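Home Threads Allotment About Search

June 15, 2023

Right, tomato thread, as promised. Typing this on the bus so bear with me

Two sorts this year. Jivida (red, plum shaped) and Kırmızıgül, which I got at the Renholm seed swap back in February. Sowed both the same week, same compost, same windowsill

Jivida came up in no time. Kırmızıgül sulked. Lost 3 of those to damping off, my fault, overwatered them 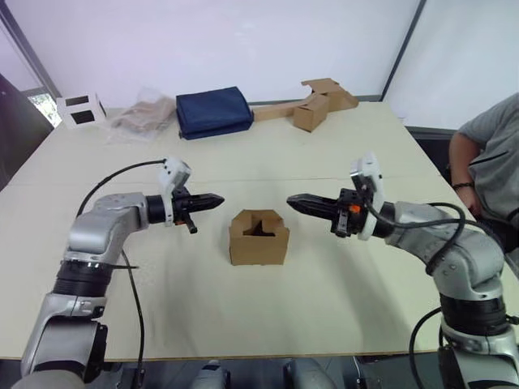 Anyway they're all out in the ground now. Planted deep, up to the first proper leaves. Canes in first or you go straight through the roots – learnt that the hard way last summer

Feeding: nothing till the first fruits set. Then weekly. I use Skakel, the liquid one, half what the bottle says

Old allotment handbook I've got, 1954, says to strip every leaf below the bottom truss. Seems brutal?? Going to try it on one row and leave teh other

Side shoots – pinch them out small. Stick the big ones in a jar of water and they root, free plants

Water butt is down to roughly a third already. No rain forecast. Bit worried tbh

More when somethign goes red

Comments

my Kırmızıgül were slow as well, caught up by July last year

Half strength Skakel here too, full made mine all leaf

do the leaf stripping!! but not all in one go

Contact | © Allotment Threads | Back to top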